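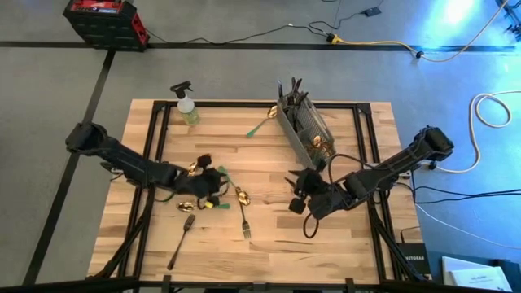
Figure 1. Table used for the cutlery sorting task, with the mesh basket, a spray bottle and pieces still on the tabletop.

3.2 Materials and sorting conditions

The study treated the return of cutlery to storage as a household task with two separable parts: collecting pieces that have been left across a surface, and placing them in a container in an order that makes later retrieval easier. Earlier work on kitchen organization has mostly examined the second part. Drawers with fixed compartments are the usual subject, and the state of the table before sorting begins is seldom reported. Dantas and Guerra, in their survey of shared kitchens in Prancombe, noted that residents spent more time gathering pieces than arranging them, but did not record how the pieces were spread.

The table has a light wood top with strips in pale tan and brown. The container was a long gray mesh basket, set diagonally toward the far side (Figure 1). Black utensils were kept in the far portion of the basket and gold cutlery in the near portion. The two groups differ in color, so a piece placed in the wrong portion can be identified at a glance and without handling. The set includes gold spoons with green handles, and these proved useful for coding, as the contrast between handle and bowl allowed the orientation of each spoon to be read directly from the record.

Two starting conditions were defined. In the scattered condition, pieces lay apart from one another at mixed angles. In the gathered condition, the same pieces were placed in a single heap near the basket. No attempt was made to align handles in either condition. A spray bottle was left standing near a far corner of the table in both, following the observation of Queiroz that household surfaces are rarely cleared of cleaning products before cutlery is put away.

Each condition was repeated 23 times. A repetition ended when no cutlery remained on the tabletop. Pieces resting partly on the rim of the basket were coded as stored if they did not touch the table, and as unstored in all other cases. This rule was adopted after a pilot round in June, in which two coders disagreed most often about long handles that leaned outward from the mesh.

Coding was carried out by Magalhães and Meireles, working separately. The full record comprises about 2,000 coded placements, including those in which a piece was set down and picked up again. Disagreements were settled by joint review, and four placements that could not be settled were removed from the analysis. Orientation was coded only for spoons, as the direction of other pieces could not be judged reliably once they lay in the pile.

The order in which pieces were collected is reported in Section 4.1, and the final arrangement within the basket in Section 4.2.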